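首页 课程 作业展示 学生报告 下载 联系

透明袋、周转箱与黄胶带：一间小件仓的标识方法能省下什么

课程项目报告 第二组
最后更新：6月

一、问题从哪里来

课程给的题目是“可视化管理在小件仓储中的效果”。题目本身已经预设了有效果，我们对此有保留。阅读材料里几乎每一篇都说，贴线、贴标签、用透明包装之后，找货时间会下降，但很少有人交代下降之前是怎么量的，量的人又是不是推行者自己。本组选了Likano的一间小件仓作为观察对象，想弄清楚三件事：透明包装是否真的让人一眼认出内容；箱子上的标签位有没有人用；地上和桌上的黄线到底在约束谁。

仓库使用的是Prillell的入门手册，里面有一句话我们反复讨论过：“凡看得见者，不必询问。”这句话写得漂亮，但没有任何数据支持。手册后面紧接着建议所有软质物品一律装透明袋。 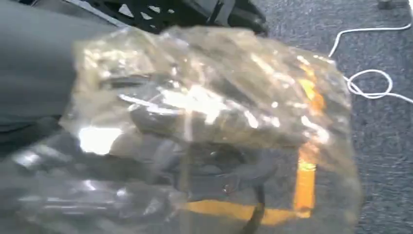
我们对这条建议的怀疑主要在反光。顶灯开着的时候，皱起来的塑料膜到处是白斑，里面如果是深色的软东西，轮廓就很难分辨，只有颜色鲜明的镶边还能认出来。换句话说，帮助识别的是物品本身的颜色，袋子贡献有限。组内有人认为，袋子至少防尘，这一点我们不反对，但防尘和“可视化”是两回事，不应写在同一栏收益里。

袋子还有一个手册没有提到的麻烦：它没有固定形状。同一件东西，两次放下去的样子不一样，占的地方也不一样。按手册的方法画好的格位，遇到软袋往往不是太大就是太小。

二、货架与箱子

Engebretsen在一份培训讲义中主张“先定架，再定箱，最后定线”。我们在现场看到的顺序很难倒推，只能记录结果。层架是蓝色金属的，立柱有成排的孔，层板高度理论上可以调整。至于平时是否有人去调，我们没有证据，访谈中得到的回答也互相矛盾。

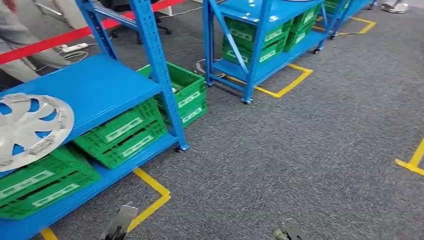
图2　蓝色层架与绿色周转箱，上层放有一只银色轮毂盖，地面有黄色胶带标记。

绿色周转箱的优点是侧面镂空，不用搬下来也能大致知道里面有没有东西。缺点同样在这里：小零件会从格孔里露头，甚至掉出去，所以真正细小的物件还得先装袋，于是又回到第一节的问题。

标签位是我们争论最多的地方。箱子外侧有浅色的标签位置，讲义要求写品名、数量和责任人。按照我们的访谈，最常被填写的是品名，数量很快就过时，责任人一栏多半空着。一个过时的数量比没有数量更坏，取货的人会信它。我们建议把数量栏取消，而不是再发一轮通知要求大家更新。

另外，周转箱并不总在架上，也有直接搁在地毯上的。讲义把这种情况一概叫作“违规”。我们认为这个判断下得太快。重箱放低处有它的道理，问题在于地面没有给它留出正式的位置。轮毂盖这类又大又轻、形状不规整的东西也是如此，平放在层板上很占面积，讲义里却没有对应的规则。

三、工作台上的分区

工作台面是不锈钢的，用黄色胶带分成一大一小两个相邻的矩形。按流程说明，大区用于检查，小区用于暂放。台面反光强，黄色在上面倒是很清楚，这一条我们给正面评价。

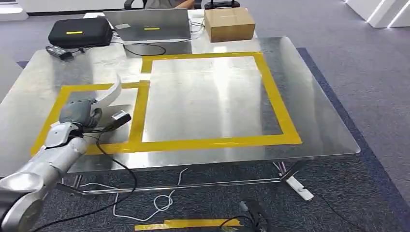 第 6 页

但是胶带贴得并不整齐，有重叠，两个框相接的地方还错开了一点。指导老师认为这属于小节。我们的看法不同：如果线本身都不准，就很难要求使用者把东西放准。更实际的问题是，两个区共用一条边，弯曲的长件放进小区以后容易越线，越线算在哪一区，流程说明没有写。

对面那张桌子没有纳入评价范围，上面放着笔记本电脑、纸箱和一只黑色硬壳箱。开题时有同学想把它作为“未整理”的对照组，后来放弃了。办公用的桌子和检查台用途不同，拿来对比只会得到想要的结论。

四、关于“节省”的数字

Iretti的宣传页声称分区之后每年可节省3000次无效走动。我们找不到这个数字的算法，也没有找到“无效走动”的定义，因此正文不采用。我们自己的记录表设计为100次取放，分3轮进行，每轮由不同的人计时。做完以后必须承认，轮次之间的差异比有线和无线之间的差异还大，计时的人站在哪里、有没有提前知道要找什么，影响都很明显。

所以本报告不给出百分比。能说的只有下面几条：黄线对形状规整的物品有用；对软袋和弯曲的长件作用不大；标签只在有人维护时有用；透明袋的识别效果被高估。

五、遗留问题

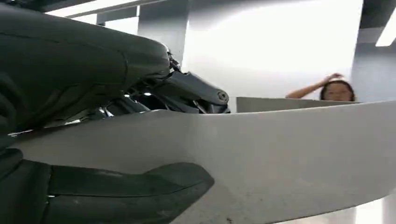 文／Halvard Strand（第二组，执笔）

浅灰色的弯曲长件是测试物里最麻烦的一类。表面光滑，颜色接近金属台面，放下以后边界不清楚，记录员对它“是否在区内”的判断多次不一致。我们试过改判定标准，以接触台面的部分为准，分歧少了一些，但那样一来，悬在线外的部分就不计了，后面的人照样会碰到它。

下一组如果继续做，建议先解决两件事：一是由没有参与贴线的人来计时，二是把弯曲件和软袋单列，不与方盒混在一起求平均。胶带要不要重贴，本组意见没有统一。原始记录表附在作业文件夹内，其中第二轮有一页字迹不清，已按缺失处理。

评论 3　分享 6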